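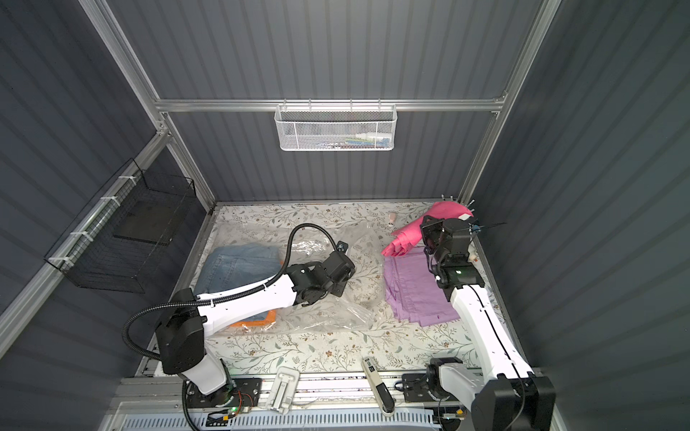 A white wire-mesh basket hanging from a metal rail.

Churches and the ballot: the case for a narrower rule
By Oanh Cù

Every election season the same sheet of paper turns up on the literature table in church lobbies. It has two columns, one per candidate, and a row for each issue. The copy I was handed in Verndale in March had 7 rows. My argument is that a congregation should not distribute such a sheet, and that it can say so without giving up its right to teach on public questions.

A distinction has to be made first. Teaching that a practice is wrong is one act. Telling members which candidate will end that practice is a second act, and it depends on a forecast. The pastor who preaches on the treatment of debtors is working from texts he was trained to read. The pastor who says that a given county commissioner will treat debtors well is working from campaign material, as the rest of us are. Ordination adds nothing to the second judgment.

The voter guide blurs the two. Its rows are chosen by someone, and the choice does most of the work. The Verndale sheet had a row on school prayer and none on prison conditions, although the county jail was on the same ballot as a bond measure. A reader who agreed with every answer in the left column would still not know that the right column had been given the harder questions.

Defenders make a reasonable point about silence. If the church says nothing, they argue, members will be taught by television. I accept the premise. The remedy is more teaching, earlier in the year and on more subjects. A congregation in Plornunstead ran evening classes on the ballot measures, with the full legal text on the table and no recommendation at the end. Attendance was modest. I sat in on 2 of the classes and heard better disagreement there than I have heard from most pulpits.

There is also the matter of who leaves. Members who vote the other way rarely object aloud. They move to the back, then to another parish, and the remaining body takes its own agreement as confirmation. Ilton has two congregations of the same denomination that now divide along party lines – the doctrine taught in both is identical.

The rule I would propose is short. Printed matter that names a candidate stays off church property. Sermons may address any law, passed or pending. Clergy who wish to endorse may do so under their own names, without the title. Boards that adopt it should put it in writing well before the next campaign begins, while no one yet knows which side it will inconvenience.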